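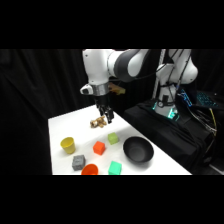
Work on the Plavedine play and sorting set continued through September, and most of the time went on choosing the pieces. The set is meant for nurseries and home visitors who need a small group of things a child can stack, fill, match and hand over. We have kept to two basic shapes, cups and cubes, and let colour and surface do the rest. The yellow cup has a slightly flared rim and a matte finish, and the gray cube has a rough, speckled surface like stone, so the two feel like different things even to a child who is not yet naming colours. The red-orange and lime-green cubes have a much lighter texture. Selma Atanasov would like one more cube with a strong texture before the list is closed, and we agree with her.

Spending

The grant for this period was 630. We have spent 500 of it on pieces, storage bags and postage. The remainder is held for replacement cups and for printing the guidance card. No money has been moved between budget lines.

Trials

Three nurseries in Westance have agreed to try the set. The first has had it for two weeks and reports that the cups are used far more than the cubes, mainly for pouring and for hiding things under. Staff there asked for a lid or a tray to go with them. We have not costed a lid. A tray can be bought from Yordanov, who already supply the bags, and a price has been requested.

The second nursery found that children sorted by colour quickly but had trouble with red and orange, which they put together. This may be a fair answer on their part, as our shades are close. We propose to leave the colours alone until the third nursery has reported and then decide whether one should be changed to blue.

Delays

The guidance card is late. The first draft was too long, at over 600 words, and staff said they would not read it during a session. Selma is cutting it to one side of a small card, with a short activity for each shape.

Next period

Finish the card, settle the tray, collect notes from the third nursery and agree the final list of pieces. We would like to discuss whether the Golix storage box can be included within the present grant or should wait for the next one.

Related items
Plavedine set: first piece list
Notes from the Westance nursery visits
Guidance card, short draft
Golix storage box: options and costs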